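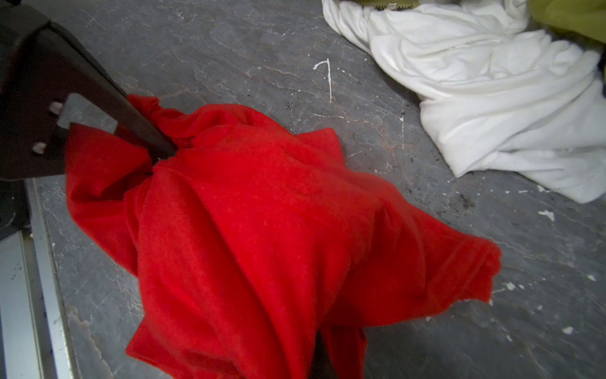 Call for participants: where does the stuff go? Household storage diary study, small homes and shared homes

Gendance is looking for people who live in small or awkward spaces and are willing to keep a diary of where they put things. Nine weeks. Paid. You do it from home, nobody visits.

Applications close 2020-06-21. Late ones go on the reserve list, and we did use the reserve list last round, so still worth sending.

What it is

A diary study. You pick two spots in your home where things pile up – the chair, the top of the dryer, that corner by the back door, whatever – and you write a few lines most days on what landed there and what left. Clothes, mail, wet towels, dog leashes, groceries that never made it to the shelf. We care about the ordinary stuff. We do not care if it's messy. Please don't clean up for us.

Halfway through we mail you a small box of hanging storage and you put it up wherever you want, or don't put it up at all. Then you keep writing. At the end there's one phone interview, 30 minutes, recorded with your OK.

The study is called Plornar. It will say Plornar on the envelopes and in the subject line of our emails, so don't throw them out.

Who we want

Adults, 18 and up, living in one of these:

Studio or one-bedroom, any number of people in it
A house or apartment shared with people you're not related to
A mobile home, RV or boat you live on full time
A room in somebody else's house
A basement unit

Renters especially. Last time we ended up with mostly homeowners and it showed. If your lease says no holes in the walls, good, we want to hear from you. Same if you share a laundry room with the whole building.

You don't need to be organized. You don't need to be disorganized either. People with kids, people with no kids, people on night shifts, people who moved in last month and still have boxes. One per household please, as the diaries get tangled otherwise.

Can't take: anyone who works in retail storage or home organizing for pay, anyone who was in the Warkitz pilot, anyone who is planning to move before November.

What you'd be doing, week by week

Weeks one to four. Pick your two spots. Write in the diary at least four days out of seven. Paper or phone, your choice, but stick with one. A normal entry is three or four lines. Somebody in the pilot wrote two pages a day and we loved it but it's not required.

Week five. Box arrives. Put things up, or leave them in the box. Write down what you did and how long it took, and what you swore at.

Weeks six to eight. Same as before, four days out of seven.

Week nine. Last entries, then the phone call. Mail the paper diary back in the envelope provided (postage is on it).

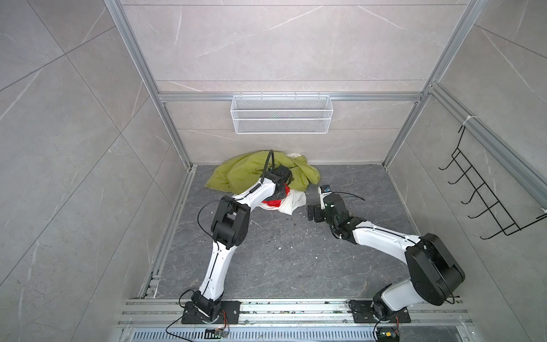
About the box. Everything in it hangs or hooks, nothing stands on the floor, and the most you'll need is a screwdriver. Some people get baskets, some get hooks, some get both, and you can't choose, sorry. The baskets are long and shallow with an open top, same general idea as the white wire-mesh one hanging off the crossbar. They want something horizontal to hang from: a closet rod, a towel bar, a shelf edge if it's thin enough. If you have nothing like that anywhere, say so on the form and we'll put you down for hooks. You keep all of it when the study is over.

What we're trying to find out

Mostly whether a place to hang a thing changes where the thing ends up, or whether it just moves the pile. The pilot left us with two piles of opinions on this. One lot said the basket became the new chair. The other lot said they quit losing their keys. Both could be true in the same house, probably are.

Also interested in who puts things away when more than one person lives there. Shared homes have rules, often unspoken. Whose hook is whose. What happens when a shirt sits in the wrong basket for a week. If you have roommates, they don't have to join but please tell them you're doing this, and don't write down their names. "Roommate A" is fine. Nicknames fine if they're not obvious.

Pay

300 dollars total, by check or prepaid card. In three parts:

First part when your week two entries come in
Second part at the end of week six
Last part after the phone call

If you have to stop early you keep whatever's been paid. Nothing to pay back. You also keep the storage stuff if it already shipped.

Missed a few days? Not a problem, write what you remember and mark it as late. Miss two weeks in a row and we'll call you. Miss three and we will give your place to somebody off the reserve list.

Privacy and so on

Diaries get a number, not a name. The list matching numbers to names is kept on paper in a locked drawer and shredded after the last check clears. Direct quotes may turn up in the report, with identifying bits taken out. You can read your own quotes first if you tick the box. Photos are optional. If you send any, no faces, no mail with an address showing, no prescription bottles please.

The report goes to Iyamu, who are paying for the work. They see the report and the numbered quotes. They don't see your form, adress or phone number.
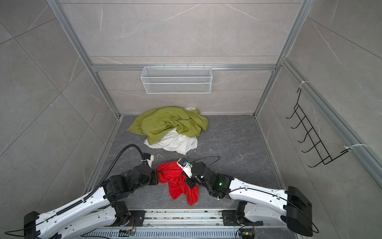
Wire basket on the rail, hook rack at right fastened with white cable ties.

Putting things up without drilling

Getting a lot of questions on this already so, quickly. No, you don't have to drill. Cable ties are allowed. So are over-door hooks, tension rods, string, binder clips, whatever you've got in the drawer. Write down what you used. If it fell down, write down when, and what was in it. That's good data, we're not going to be annoyed.

Please don't hang anything over a bed, a crib, or a stove. Don't hang anything off a sprinkler pipe. Check with your landlord if you aren't sure. We can't cover damage to walls, doors or paint, so go easy.

Other questions we keep getting

Do I need internet? No. Paper diary works start to finish. You do need a phone for the last call.

Can I write in Spanish? Yes. Tick the box, and we'll have a Spanish speaker do the interview.

Can I change my spots partway? Once. Tell us the day you did it.

My spot is outdoors / in my car / at the foot of the stairs in a building I share. All OK. Car is fine as long as you're in it most days.

What if my spots are boring? Boring is what we're after. One of the best diaries we have is a single windowsill.

Do you want pets mentioned? If the cat sleeps in the basket then yes obviously.

Do I get to see the results? Short summary mailed to everybody who finishes. Likely in November.

How to apply

Send a letter, postcard or note with the following:

Your name and a phone number, and the best time to call
What kind of place you live in and who else lives there (numbers only)
Rent or own
The two spots you'd write about, one line each
Paper or phone
Anything you can't hang or can't reach. We have had people with bad shoulders take part and the interview can be split in two if you get tired.

Mail to: Darnell Holloway, Plornar study, Gendance, PO Box 2691. Put "diary" on the front of the envelope. There's also a box for drop-offs just inside the Gendance front door, left hand side, weekday mornings.

No résumé. No cover letter. We've had a few cover letters, very nice ones, but they don't get you in any faster.

Everyone hears back either way. If you're picked Darnell will phone, and he'll leave a message if you miss him – call back within the week or we move on to the next person. Consent form comes with the diary. Read it, sign it, keep the yellow copy, send the white one back before your first entry.

Know somebody with a worse hallway than yours? Pass this on to them.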